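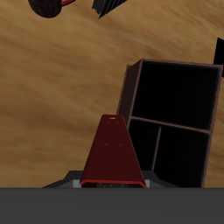 So the rulebook is finally done. Well, version one is done, and Yakubu Ekwueme has already sent me a list of complaints about section four, so give it a week.

Some background for anyone who wandered in from the baking posts (hi, sorry, no bread today). I've been working on simulated robots at Skistwood since August, mostly household pick-and-place stuff: go to the shelf, get the thing, put the thing somewhere else, don't smash into the shelf on the way. All of it happens in simulation first, and a lot of it never leaves. Which is great! You can crash a simulated robot all day and the only thing that gets hurt is your pride.

The trouble is that everybody gets sloppy in there. I certainly did. When a real arm is parked six inches from your laptop you check things. When it's a window on your screen you hit run and go get a coffee. And then somebody takes the controller you tuned that way and loads it on actual hardware, and all your little shortcuts go along for the ride.

We had a batch of 140 runs this fall that we had to throw out, every one of them, over a speed limit. I'd bumped it up to make the tests go faster and never put it back. I didn't write it down either. Yakubu found it by reading through configs on a Sunday night, and he was a lot nicer about it than I would have been.

That's where the rulebook came from. I read a bunch of what other teams do (the folks at Rernmont share a nice short checklist, and Mevton's is long but worth the slog) and stole whatever seemed like it would survive contact with tired people. These are the ones I care about most.

Treat the limits in sim like they're bolted on. Same joint limits, same top speed, same force cap as the real machine. If you need to loosen one for a test, you make a copy of the config, you put "loose" in the name, and that copy never gets merged. I got pushback on this one because it makes some tests painfully slow. Yes it does! I'm fine with it.

Name the furniture. Every shelf, every bin, every bit of clutter on the floor gets an ID and a version, and if you change its size you change the version. We had two cubby shelves with the same name and different divider heights, and I spent most of a day convinced that my grasp code was broken. It was the shelf.

Look at what the robot sees before you start. Just open the camera view and look at it for a minute. How much of the view is taken up by the robot's own body? Is the gripper covering the corner of the thing you're asking it to reach into? Dark openings are the ones that get me. If the inside of a compartment renders as flat black, you can't tell by eye how deep it goes, and you'd better have some other way of knowing before you send a gripper in there. The rule says to save that starting view with the run, so whoever comes along later can look at it too.

Keep clutter in the scene. It's tempting to clear everything off the floor so the run goes smoothly, and for a first test, sure. But we now ask that nearly 40 percent of the runs in any batch have stuff lying around that has nothing to do with the task. Real floors have stuff on them. Mine does.

Every contact gets logged, even the tiny ones. A gripper brushing the side of a shelf at low speed counts. I used to filter those out as noise, and when I turned the filter off for one batch I got 106 contacts I would've told you weren't there. Most were harmless. A few were the same elbow hitting the same panel over and over, and on a real robot that's a repair bill.

And then stop rules. Decide before you hit run what makes you stop, and write it in the run notes. Section four is all stop rules, and it's the part Yakubu doesn't like. He thinks that a person should be able to overrule them on the spot. I think that's fine on a calm day with two people watching, and pretty risky at six in the evening with one person who wants to go home. We're trying his wording for a month and then mine.

The folks at Ó Conaill asked if they could borrow the whole thing for their own sim work, and I said sure, as long as they send back whatever they change. If your team has something like this, I'd love to read it, especially if you've figured out a decent way to handle config copies. Ours are still a mess, and I have a folder called "loose_loose_final" to prove it.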